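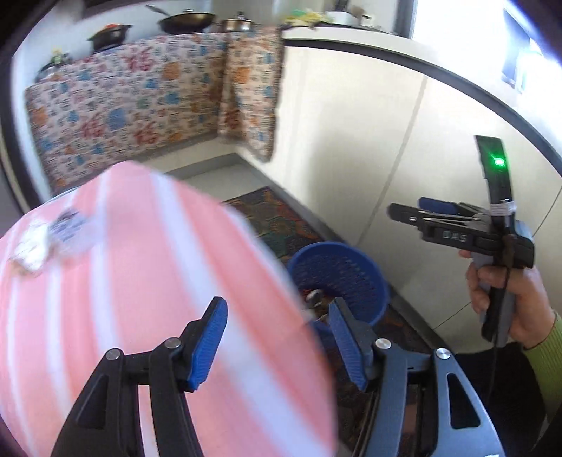 What does a road marking crew do with the old line when the new one goes somewhere else?

They grind it off, burn it off or blast it off with water, and then they argue with the client over whether you can still see it.

OK, so that's my opener. Pause there, let the contractors in the room laugh, then go on.

I run the removal side at Sileck. We're small, we have 3 trucks, and we've been taking paint off other people's roads for longer than I like to admit. When the organizers asked for a talk on new products I said I'd rather talk about ghost lines, and they were nice enough to say yes!

Ghost lines first. You take the marking off, the road looks great at noon, and then the sun gets low and there it is again - a shiny stripe heading off into the wrong lane. Drivers follow it. I would too. If the groove is a different texture from the rest of the asphalt, the eye reads it as a line, paint or no paint.

Skutemley job. (Go slow here, people always ask.) Bypass, lanes shifted over for a bridge repair, old thermoplastic that had been laid over older thermoplastic. We went in with the grinder in January because that was the slot we were given. The first 100 feet came up fine. Then the drum started biting deeper on one side and we had a scar you could feel through the seat of the truck. My fault, I should have checked the drum that morning and I didn't.

So we stopped, and we brought in the water rig from Shboul. Slower, and you have to deal with all that slurry, but the surface came out far more even. We did 4 passes on the worst stretch. Don't skip the vacuum truck. Slurry that dries on the shoulder is a whole other phone call.

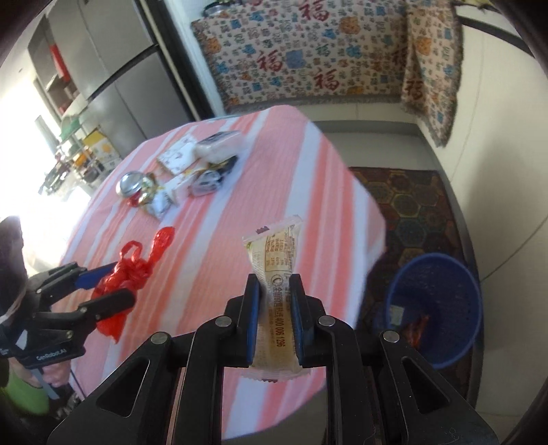 Kamonchanok Thaweesak wrote to me after I sent the outline around and said that I was being too kind to water, that on old, tired asphalt it pulls the fines right out and leaves the stone standing up like gravel. She's right, and I've added that in. On a weak surface, do a test patch, let it dry all the way, and look at it from a driver's height before you sign up for the whole road.

Black paint. I know, I know. Everybody has a can of it on the truck. Covering a line with black paint looks fine for a little while, then it wears, and in the rain it shines worse than the line did. On our jobs I'll allow black tape for a short closure and that's it.

What I'd like you to take to your own jobs: ask what's under the top line. Old drawings lie. We cut a small square now and look at the layers before we price anything, and the Wulila road had so many that we changed the quote on the spot.

Last bit is money. Removal gets written into the bid as one lump, right at the bottom, and it's the first thing to get squeezed. Ask for it by the foot, with the method named. We've done it that way on 31 jobs and the arguments got a lot shorter.

Questions now. If somebody asks about lasers, send them to me at the coffee table, I could go on all afternoon.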